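Studoto, the washroom project: gallery

Updated 16 December 2025

Welcome to our small gallery from Studoto. We began this page when the showroom on the ground floor was changed, and we add to it when there is something new to show. The bathroom section came to us from the Koubek shop, which had no more space for it. The whole area is 41 square meters, and the floor tiles are gray with a marble pattern, 60 by 60 centimeters each.

Toilets must be cleaned also when they are only for showing. Dust falls on the lids every day, and on white it is seen at once. We wipe the lid first, then the outside of the bowl, and the floor comes at the end.
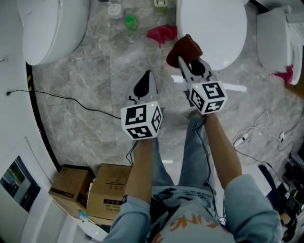 For the lids we take a soft cloth, a little damp, and never powder, which makes fine scratches. We have 90 cloths in the cupboard, and after use they go to the wash at 60 degrees. A cloth that was on the floor does not go back on a lid.

The tiles are easy to keep, but the lines between them are not. In December we have wet shoes from the street, so we wash the floor two times a day with warm water and a little Sundex. Too much of it leaves a gray film.

The next pictures will be from the sink wall, which is still waiting for its mirrors. The delivery from Jurngate is late. It has 116 pieces, and we will put the photos on this page when everything is hanging.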